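Wesgate Sandstone for Carving and Masonry

Wesgate is a fine-grained buff sandstone from the Pargate quarry, supplied as sawn block, slab and rough boulder. Sculptors buy it for outdoor work, and masons use it for sills, copings, steps and lettered panels. The bed is even from top to bottom, so a piece cut from one end of a block will match a piece cut from the other.

The stone takes a chisel cleanly and holds a crisp arris. It can be left sawn, rubbed, bush hammered or split. We don't recommend a high polish — the grain is too open for it, and the finish dulls outdoors within a season or two.

Block is sold by weight, up to 3000 kg per piece. Larger pieces can be quoted but need a site visit first. Slab is stocked in thicknesses of 30 mm and 42 mm, with other sizes sawn to order. Please send a drawing or a cutting list with your inquiry and mark the direction of the bed if it matters to the design.

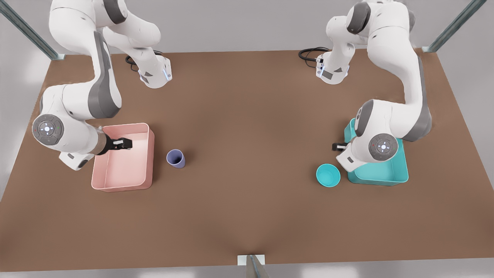

Boulders are sold as found and can be reserved at the yard. Bring boots. Normand Fraser handles viewings and will turn a boulder with the loader if you want to see the underside. A deposit holds the stone for 2 months, after which storage is charged.

Orders for sawn stone placed by Fri 29 November will be cut before the winter shutdown. The quarry face is closed until March, though yard stock can be collected through the winter by appointment.

Finishes and options
Sawn six sides
Rubbed face
Bush hammered
Split face
Drilled for dowels or lifting pins

Wesgate can be paired with Myklebust, our dark gray slate, for plinths and inlaid lettering. For indoor pieces we also stock Sona, a pale limestone with a softer feel under the tool.

Samples are free to trade customers. For prices and delivery, ask for Manon Hawthorne in the yard office.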